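The Pale Table

Rutilio Montes had been paid to fold, pick up, set down and pour for most of the spring, and he still didn't believe the machine was learning anything. 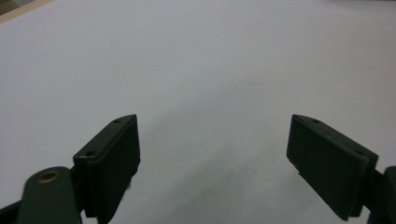
"Again," said Ewurabena Gyamfi from behind her laptop.

He squeezed the trigger and the two dark fingers came together. He let go and they opened. The tool weighed more at four in the afternoon than it did at nine in the morning, whatever the spec sheet said.

"You moved your elbow," she said.

"I have an elbow. Does it know I have an elbow?"

"It knows where the fingers went. That's all it needs."

That was the line the people from Zonov used too. They had come through Odbridge in December with a slide deck and a box of pastries, and they had said that any task a person could show, the arm could do. Rutilio had hung doors for 19 years before his back gave out. He had shown a good many young men how to hang a door. Most of them had gone on to hang doors badly.

He picked up the cup and put it on the saucer. He picked it up again and put it on the saucer again, a little to the left, the way the sheet told him to. The quota was 260 a day. Saturnino Escobar, at the next table, claimed he had once done 540, but Saturnino also claimed he had once been asked to play for a team in Monterrey.

"What happens if I do it wrong?" Rutilio asked.

"Then we mark it as wrong and throw it out."

"And if I do it wrong and you don't notice?"

Ewurabena scrolled for a while. "Then it learns that," she said.

He thought about this through the whole next set. There was a thing he did with his wrist, a small turn at the end, from years of seating hinge pins. He had never decided to do it. He watched his hand now and there it was, the turn, just before the cup went down. He tried to stop and the cup rattled.

"Better before," she said, without looking up.

On the last Friday of the month they ran the arm. Urmila Dwivedi drove over from the Mittal building to see it, and stood with her coat on. The arm was bolted to a bench with the same two fingers on the end of it. Ewurabena typed something. The arm went down over the cup, waited far too long, and closed.

It lifted. It crossed to the saucer like somebody carrying soup in a strange house. Then, right at the end, it turned its wrist.

"What was that?" said Urmila.

"Noise," said Ewurabena. "We've got 3,651 clean runs in there, there's going to be some noise."

The cup was on the saucer. It was not quite in the middle. Urmila asked them to run it again, and this time the fingers closed on air next to the handle, crossed to the saucer with nothing in them, turned and opened very gently.

Saturnino laughed out loud. Urmila wrote something down.

"It thinks it did it," Rutilio said.

"It doesn't think anything."

"Well, then it's got my first three apprentices beat. They thought they did it."

Ewurabena was already asking for another day of cups, with the handle facing the window. Rutilio went back to his table, took the tool off its hook and stood there opening and closing it. His shoulder hurt. Across the room the arm was still out over the saucer with its fingers apart - somebody had forgotten to send it home.

He went over and moved the cup to the middle.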